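Plutudel Entertainment News Corpus

Plutudel is a text collection of celebrity and film-industry news posts, put together for work on headline writing and rumor detection. It holds 2,868 posts from 151 blogs, all in English.
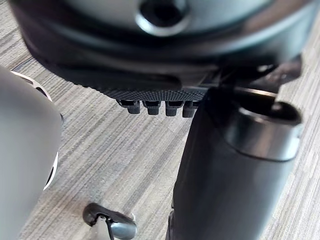
Each record has a headline, the body text, a source code and the month of posting. Comments were dropped. Reposts are common in this field, so 484 near-copies are kept but carry a duplicate flag — filter on it before training.

Labels

Every post is marked as confirmed, denied or open. A post is open when no statement from the star or an agent could be found by October. Posts shorter than 300 characters have no label.

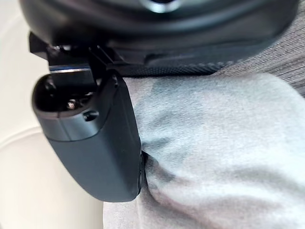 The topic field has values for casting, awards, family, money and style. Annotators used the first topic that fit. In plain object captions, words for surface finish, such as the diamond knurling on a black strip, go under "texture" and never under "style", which is kept for clothes and hair.

Files

posts.csv, labels.csv, sources.csv

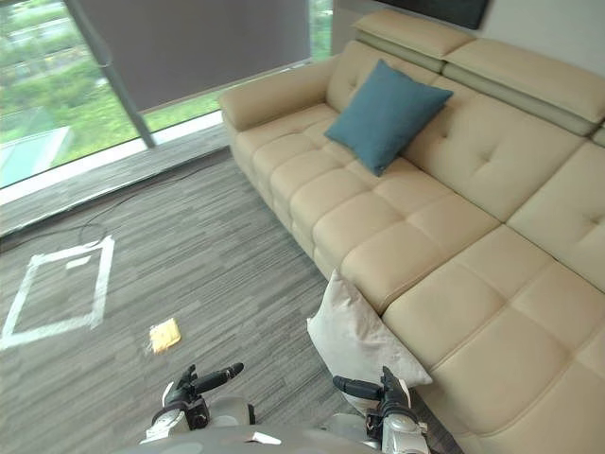
Cream sectional sofa with a teal blue cushion.

Known problems

Award season is overrepresented. Two sources, Hisix and Zilby, often quote each other, and their labels should be read with care.

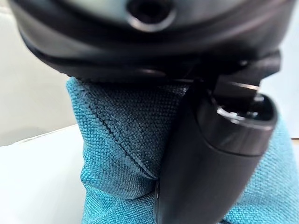
Gripper housing, dark grey, with round recess.

Contact

Send corrections to the Verhoeven desk with the record number in the subject line.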